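# Demonstration gathering (cloth folding)

**Demonstration gathering** is the job of recording a robot being guided through a task, over and over, so that a learning system has something to copy. I wrote most of this entry after a February spent folding laundry with two robot arms at Tunirwood, so expect it to lean heavily toward shorts and shirts. Other editors are welcome to add kitchens!

## How a session goes

One try from start to finish is called an *episode*. The operator moves a pair of leader arms, the robot's arms follow, and everything gets saved together: joint angles, gripper openings and every camera view. Our episodes were capped at 54 seconds, and I ran over that limit plenty of times (sleeves are awful, and I'll defend that opinion anywhere).

Clothes are a favorite subject because they never land the same way twice. A pair of shorts can be picked up by the leg or by the waistband, and both count as good starts as long as the rest of the fold follows. In the Marchetti style of session, which is what we used, the finished clothes stay on the table while the next item is worked on, so the system gets used to a bit of clutter.
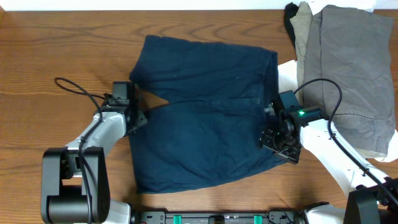

Samina Hashmi disagrees with me on the talk page, and I think her point deserves a spot up here: she would clear the table between items for the first 24 episodes of any new garment, and only then let the pile grow, so the early examples are easy to compare. I've tried it her way once. It was slower, but the playback was much nicer to sort through.

## Variety and mistakes

Beginners (me included) tend to repeat the one fold they're good at. The Pitano notes ask for a new starting position every four episodes – turned, bunched up, inside out, whatever you like – and I'd go further and swap operators too. Gianni Vitale grabs cloth much closer to the edge than I do, and a system that has only seen my grip will learn my bad habits along with the good ones.

Failed grasps are a touchy subject. Some teams delete them. I keep the ones where the operator recovers, and tag them, and throw out the ones where the shirt ends up on the floor.

## Camera views

An overhead or head-height view shows the whole garment, while a wrist view shows the bit of cloth the fingers are about to meet. Wrist footage smears easily when the arm moves fast, and bright spots can wash out part of the picture. I still wouldn't drop a clip for that, because the finished robot will have to cope with the same mess.

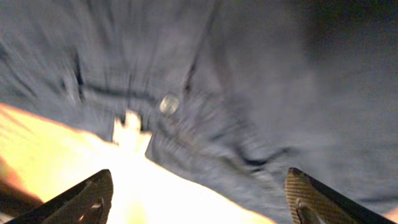 *Wrist view with the gripper fingers open over gray fabric, motion blur toward the top and left.*

## Labeling

Each episode gets a garment type, an operator code and a pass or fail. Dilovance, the labeling tool we used, also lets you mark the moment of each grasp, and I'd do that the same afternoon while you still remember what you were trying to do. I once left 15 episodes for later and ended up guessing at half of them.

## See also

- Leader and follower arms
- Episode tagging
- Deformable objects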